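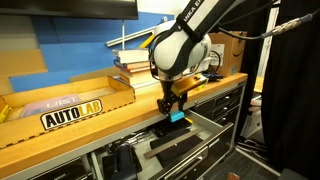
*Arm and parallel-jaw gripper over an open drawer, with a small cyan block at the fingertips.*

# Foltel Reach

Motion planning and grasp selection for arms working in drawers, bins and shelves.

Foltel Reach is a planning package for six- and seven-axis arms fitted with a two-finger gripper. It takes a depth image and a robot model and returns a complete motion: approach, grasp, lift and retreat. It is meant for places where the walls of the container matter as much as the object, such as a drawer under a bench or a tote on a rack.

Reach runs on the same computer as your arm driver. It does not replace the vendor's controller or its safety functions.

## What it does

**Container fitting.** Reach fits a box model to the drawer or bin from a single depth image and treats the sides, the floor and the front lip as obstacles. The opening can be tilted or partly pulled out. If the fit is poor, the planner stops and reports it.

**Grasp ranking.** Candidate grasps are scored on finger clearance, jaw width and the path out. A grasp that holds well but leaves no way to lift the wrist clear is dropped before planning starts.

**Cable-aware wrist limits.** You can set a keep-out volume around a wrist cable and its connector, plus a limit on total wrist rotation. Both are checked along the whole path.

**Replay.** Every plan is saved with its input image and settings. Open it in the viewer, change one value and plan again without the arm powered on.

## Specifications

| Item | Value |
|---|---|
| Supported arms | 7 models, listed in the driver guide |
| Arm axes | 6 or 7 |
| Gripper | Parallel jaw, two fingers |
| Median plan time, drawer test set | 385 ms |
| Drawer test set | 632 saved cases |
| Operating system | 64-bit Linux |
| Interfaces | Python, C++, ROS 2 |
| GPU | Optional |

Plan time covers container fitting, grasp ranking and motion planning. It leaves out camera capture and arm motion. The test set ships with the package, so you can run the same measurement on your own computer.

## Setup

1. Load the robot description and choose the gripper file.
2. Run the hand-eye calibration tool.
3. Draw the work area in the viewer. Add the bench top and any fixed parts the camera can't see.
4. Plan with the arm disabled and step through the result.
5. Run at reduced speed.

The first four steps can be done with a recorded depth image if the cell is not ready.

## Known limits

- Clear and mirror-like objects often give poor depth and may be missed.
- Reach does not open or close drawers. Use the separate Shabalala module for handles and pulls.
- Soft items are planned as rigid shapes.
- Objects that move after the image is taken are not tracked.

## Licensing and support

Licenses are sold per arm. A development license covers the viewer, replay and simulation but will not send commands to hardware. Updates are included for one year.

Evdokia Politis handles technical questions and driver requests. Quotes and renewals go through Llinos Jarman at the Gikthorpe office.

Page updated December 7, 2025, for Reach 2.7.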